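The clear stuff drawer

Everybody has one. Ours is in the kitchen, second from the bottom, and it stopped closing in March. Bags, lids, cups from takeout places, the crinkly sheets things come wrapped in. All see-through, all too good to throw out.

Evelien Nijs has a whole wall of it. Her workroom at Fustmont smells of coffee and glue and she talks fast, hands going the entire time. Lamps, mostly. Sea creatures, sometimes. A dragonfly the size of a cat that sold before it had wings.

"People bring me bags of bags," she says. "I never say no. I should say no."

Her count last year was 2,782 pieces of packaging saved, then she quit counting. Too much like work.

Her friend Lies Claeys runs the Skodis evenings, where beginners come to cut, twist and bunch the stuff into shapes. Bring your own plastic. Five tables, no teacher to speak of, a kettle. I went twice. First time I made something like a jellyfish that had met a truck. Second time was better – I left the wire alone until the end.

What you learn fast is that clear plastic doesn't forgive. Every crease shows. Cut strips too short and they stick out like a bad haircut, too long and they flop. Lies likes hers long and thin, stood up in a bowl so you can pull one without wrecking teh rest. Wire or cord goes through the bundle, fingers spread, squeeze, look, squeeze again.

Work on a pale board if you can. Clear on pale is hard to see, sure, but the shadows help, and a bright lid parked nearby gives your eyes somewhere to rest. A purple ClayGo one does nicely. Keep the straws in a cup or they roll.

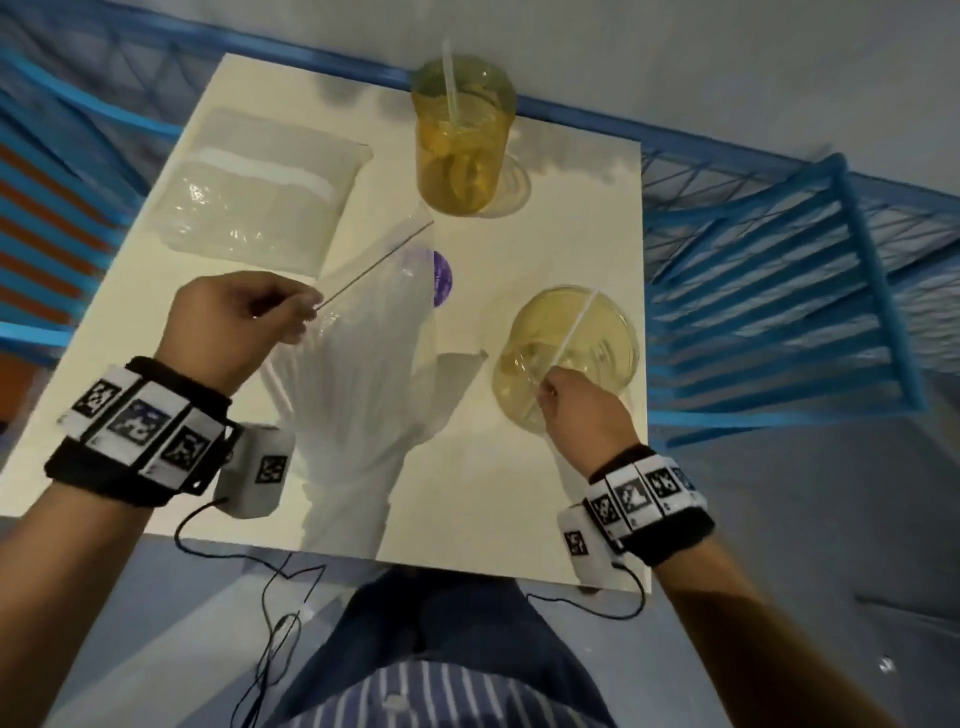
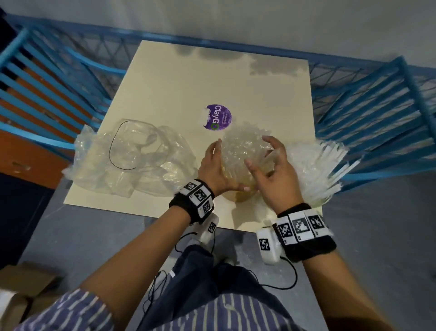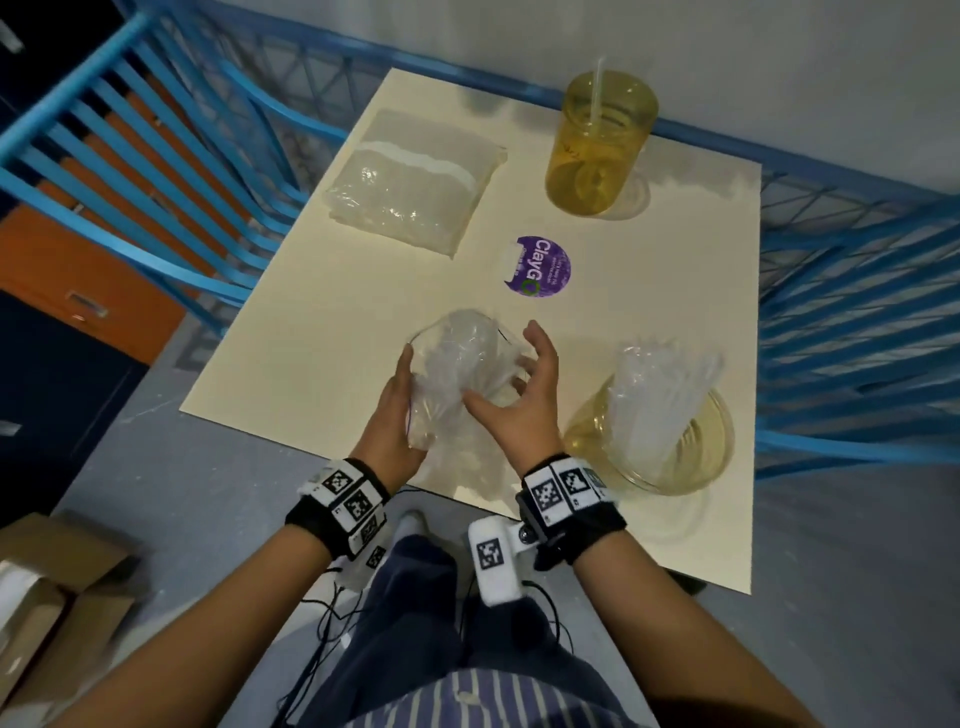
What to save, what to skip

Save: crinkly bags, flat boxes with lids, wide bowls, tall cups, straws. Skip anything greasy, it never realy comes clean.

Scissors matter more than glue. Evelien uses an old Willems pair, sharpened 2 times a year. Strips from one big bag, roughly 50 if you're patient. I wasn't.

The Skodis evenings start at 7, upstairs at Stondden. Bring a bag of bags.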